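Sernum Bedding Loan Scheme
Progress report to the Warraich Fund
Report date: 20/03/2022
Prepared by: Baldur Kjærgaard

1. Scope of this report

The report covers the second grant period. It deals with stock, laundering, wear testing and spend. Delivery rounds are reported separately by the Skondwood depot and are only mentioned where they affect the linen.

2. Stock position

The register now holds 1,409 items, made up of fitted sheets, flat sheets, pillowcases, duvet covers and light blankets. Every item carries a sewn-in number tape on the hem. The old iron-on tapes lifted at the corners after repeated hot washes and have been withdrawn. Items returned with an iron-on tape are re-taped before they go back on the shelf.

The split between single and double sizes is still wrong. Requests are mostly for single sheets, and the depot has been sending out doubles folded under, which makes an uneven surface and brings complaints. The next order will be for singles only.

3. Laundering

Sheets and pillowcases are washed at 60 degrees and blankets at 40. Drying was moved to a lower heat setting at the start of the period. Shrinkage on the fitted sheets had reached the point where the corners pulled off deeper mattresses overnight. Sheets bought after the change have kept their length within the limit set in the grant conditions. Sheets bought before it have not recovered and are being passed down for use on the shallow folding beds.

Coloured items are kept out of the sheet wash. One load was tinted during the previous period and is still in use as dust covers at Skondwood.
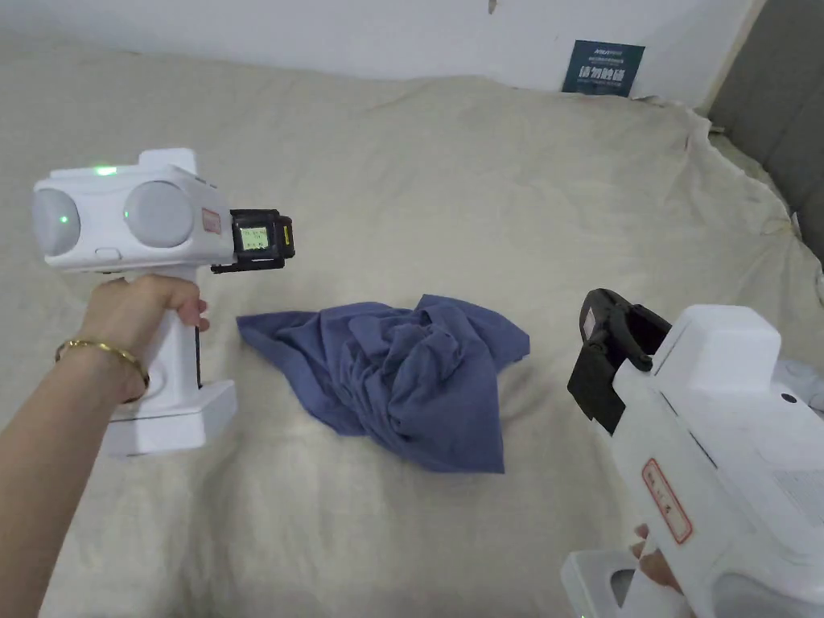
How is a sheet judged to be worn out?
It is held up to a window and checked along the centre panel, where the body lies. If the weave has thinned so that the window bars show clearly, or if the hem has parted for longer than a hand's width, the sheet is withdrawn and cut down for pillowcases or cleaning cloths.

4. Wear testing

Two fabrics were compared: the existing cotton and a cotton and polyester mix supplied under the trade name Sultero. A batch of 100 flat sheets was set aside, half in each fabric, and issued in the normal way. Tensile strips were cut from withdrawn sheets only.

Results so far favour the mix for strength and drying time. The cotton is preferred by borrowers for feel, and it pills less at the foot end. Pilling on the mix was graded moderate after 10 washes and did not get much worse after that. Seam strength was the same for both, as the thread and stitch are the same.

The test is not complete. A number of the sheets are out on long loans and cannot be recalled without leaving a bed short. Final grading will be done when they come back.

5. Spend

Spend on linen is under budget and spend on laundering is over it. The overspend comes from the machine repair in March (drum bearing, door seal and call-out) and from the price of detergent. We ask that the unspent linen amount be moved across to laundering. No increase in the total grant is requested.

6. Matters outstanding

Shelving at the Sernum store: the lower shelves remain too close to the floor and stock on them picks up damp along the back wall. Battens have been bought but not fitted.

Register: the loan dates and the wash counts are still kept in separate books. Entries disagree for a small number of blankets. These are being checked against the number tapes as each blanket is returned.

Order for single sheets: quotations are in hand from two suppliers. The order will be placed once the Fund has replied on the transfer in section 5.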